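Every bed-making guide swears a throw should be folded in thirds and laid across the foot of the bed. I have my doubts.

The one I just read has 1273 comments, and most of them say it "changed my mornings." Did it? It's a blanket.

Step one is "find the corners." On a striped blanket they say the lines will keep you straight. Mine run diagonal the second I let go of one end.

Then there's the 18-second fold from the Liden blog. 18 seconds for who? On what size bed?

Also not buying the claim that soft, textured ones "fall into place." They fall into waves.

Trying it their way once more, far corner first. Still expecting a lump.

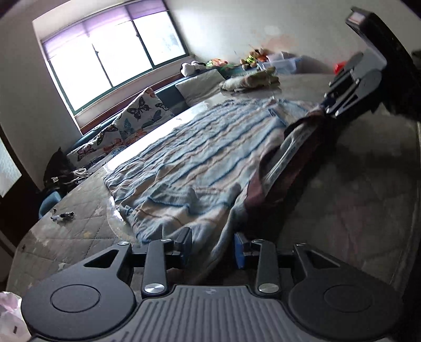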